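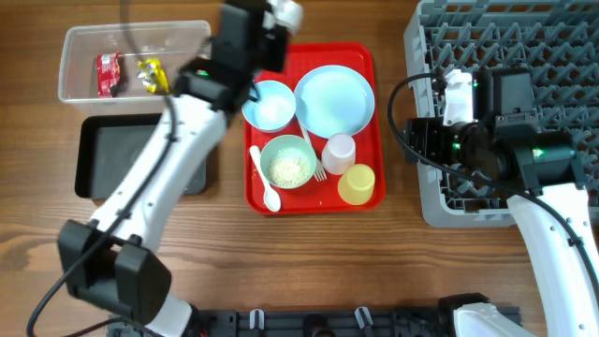 Figure 2.1 Tableware gathered on a red tray, with a dish rack at the right and a storage container at the upper left.

Chapter 2
Clearing, Sorting and Storing Tableware

Key terms: clearing, scraping, nesting, draining, dry goods, return tray

Chapter 1 dealt with setting the table and serving a simple meal. The present chapter takes up the work that follows. In most households and in all group dining rooms, clearing takes longer than setting, and it is the stage at which most breakage and spillage occur. Students who complete the chapter should be able to clear a place setting onto a single tray, separate food from dishes, and load a rack so that each piece drains freely.

The tray is the basic unit of clearing. Figure 2.1 shows one that holds a plate, two bowls, a spoon, a fork and two small cups. The large plate is empty, but both bowls still have something in them. Such a tray is not ready for the sink. The contents of each bowl must first be dealt with, either returned to a covered container if they have not been served, or scraped into the waste bin if they have. Cups are checked in the same way before they are moved.

Packaged foods are handled separately. In the figure, two snack packets stand apart from the tableware in a clear container. Unopened packets may go back to the shelf. Opened packets are closed, dated and used first.

Section 2.2 describes the dish rack. Plates stand on edge between the pegs, and bowls are placed upside down at a slant. Light plastic cups tend to tip and should be set where heavier pieces will hold them in place. Forks and spoons are never laid flat across the rack.

Section 2.3 considers larger settings. It draws on the dining hall at Verkside, where meals are served at 13 tables and each table returns its dishes on one tray. The hall seats nearly 40 persons at a sitting. Its written routine, reprinted at the end of the chapter, may be compared with the shorter one used at the Minhas residence, which has 18 places and a single sink.

Before You Read
Write down, in order, the steps followed in your own home between the end of a meal and the time the last dish is put away. Keep the list. It will be needed for the exercise that closes Section 2.1.

2.1 Clearing the Place Setting

Clearing begins when all persons at the table have finished eating.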